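## 3. Jaw servo replacement and re-zeroing

The Zinow arm was taken out of service on December 16, 2022 after the jaw servo stalled. The gear train had lost two teeth. A spare was fitted from the Memon kit.

Steps followed:

1. Power off, unplug servo lead at the driver.
2. Remove the horn screw, then the four case screws.
3. Center the new servo at 90 degrees before pressing on the horn.
4. Refit the jaw. Closed position set to 14 degrees, open to 57.

The first horn was pressed on one spline off and had to be redone. Wires were re-routed with slack at the wrist.

Grip checks used mandarins on a ceramic plate. The small board stays on its square bracket beside the jaw, with the black cable led off to the side.
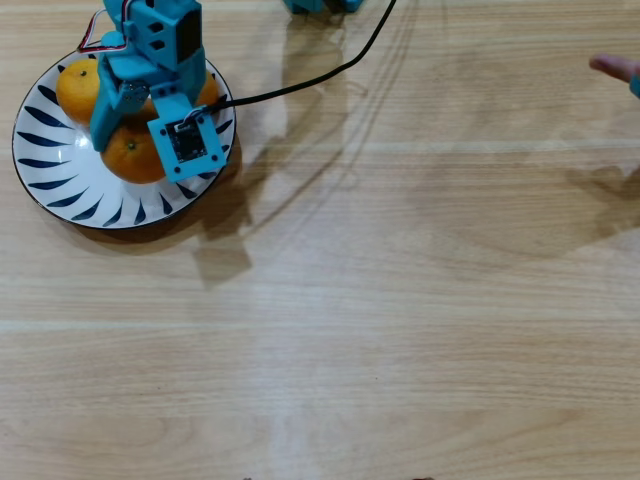

*Photo: Gellitbridge lab group, project archive*

The grip check was run 36 times with no stall. Jaw screws are to be checked again in January.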